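July, late evening

Stundura is still not replicating cleanly. Left home at seven to be at the Zudcombe office before the overnight batch finished, and the lag on the second replica was already at 900 seconds when I logged in. 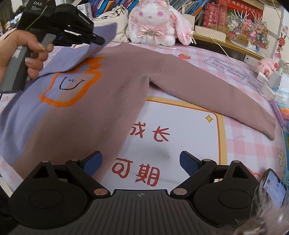 Rūta Lukoševičius had been on call and left me good notes. The primary was fine all night. The second replica began to fall behind just after the stock reload for Tastico, and the alert went out 12 minutes later than it should have. We found the cause of the late alert first — the threshold had been copied from the Nuttall database, where the load is much lighter, and the check only ran every quarter of an hour.

Changed the check to run every 2 minutes and set the warning at 200 seconds. Rūta wanted it lower. I said we would get woken up for every reload, and we left it there for this week.

The lag itself took until after lunch. One table in the reload has no primary key, so each deleted row was a full scan on the replica. Added a key on the test copy and ran the reload again. It finished in roughly a third of the time. Can't touch the live one until Tastico agree to a window, and their change form wants a rollback plan, which I started and didn't finish.

Disk on the Nuttall box is filling up again. Old archive logs, same as last time. Cleared what I could and wrote the cleanup job into the scheduler, but it hasn't run yet.

Home by eight. Soup and toast. Must ring Rūta before the reload tomorrow and ask if she muted the old alert.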